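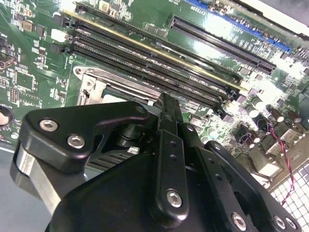 Ticket 563 - Handling rules, CPU cell
Opened by: Trinidad Gallardo, Okance bench team
Status: open, waiting on Benjamín

Hi Benjamín, me again! I went through our handling rules with the Clundow cell paused and I think rule 17 needs a rewrite. It says "grip the processor securely" and that's it. Securely how? I'd like it to say edges only, nothing on the contact side, and a force limit written down next to it. Right now the limit lives in the program comments and I had to dig for it.

Second thing - the approach path. Coming in over the memory slots is fine by me, but we have no minimum clearance in writing, and the folks at Campbell asked for one in May. 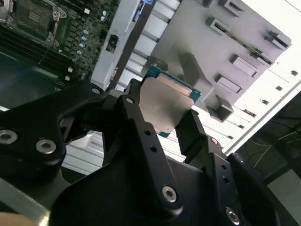
I also want a hold point once the part is up, before any travel. I tried a 60 second pause and it drove me nuts, so please pick something shorter (you know the controller better than I do).

Tried so far: reloaded the grip settings, reread the Clestitwood checklist, compared it with ticket 134. Same gap in both. Can you send me a draft of 17 and I'll mark it up? I'm leaving the cell in manual until then.

Trinidad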